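Caja organizadora de tela Risten: montaje y uso sobre mesa

4. Llenado de la caja

Antes de empezar, compruebe que la caja está montada según el apartado 3 y que la base interior queda plana. La caja Risten admite una carga máxima de 2 kg.

1. Coloque la caja en el borde de la mesa más cercano a usted, con la abertura hacia arriba.
2. Retire de la mesa los objetos que vaya a guardar y agrúpelos por tamaño.
3. Deje un espacio libre de 18 cm alrededor de la caja.
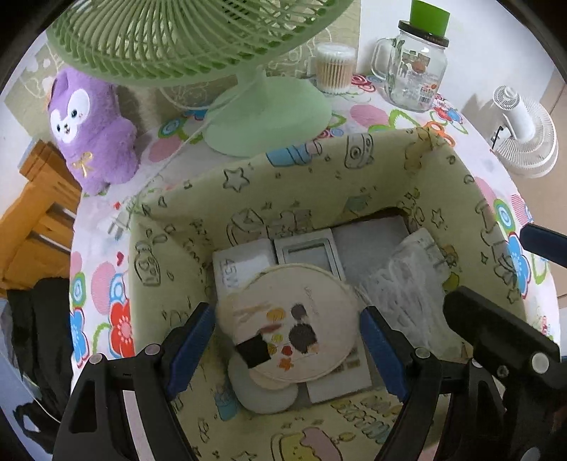 Los aparatos eléctricos de sobremesa se desenchufan antes de ordenar. Si el cable llega hasta la caja, como el del ventilador verde claro, cuya clavija descansa sobre el mantel junto a una esquina, recójalo antes de mover nada.

PRECAUCIÓN: no guarde en la caja aparatos enchufados ni calientes.

4. Ponga primero las piezas de tela dobladas, en el fondo.
5. Meta encima los mandos a distancia, adaptadores y bolsas pequeñas. Quite las pilas de los mandos que no vaya a usar hasta abril.
6. Guarde las tijeras cerradas y con la punta hacia abajo.

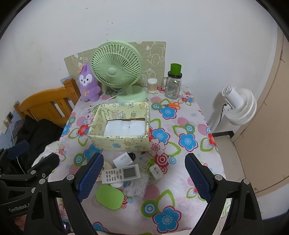

7. Los frascos de vidrio y los recipientes con tapa se dejan fuera, en la parte trasera de la mesa. Compruebe que las tapas están bien cerradas.

Nota: el separador Dunden (50 x 18 cm) se vende aparte y no sirve para el modelo pequeño.

5. Limpieza

Pase un paño húmedo por el forro. No lave la caja a máquina ni la planche. Déjela secar abierta, lejos de radiadores.

Revisión del manual: 27 de enero de 2022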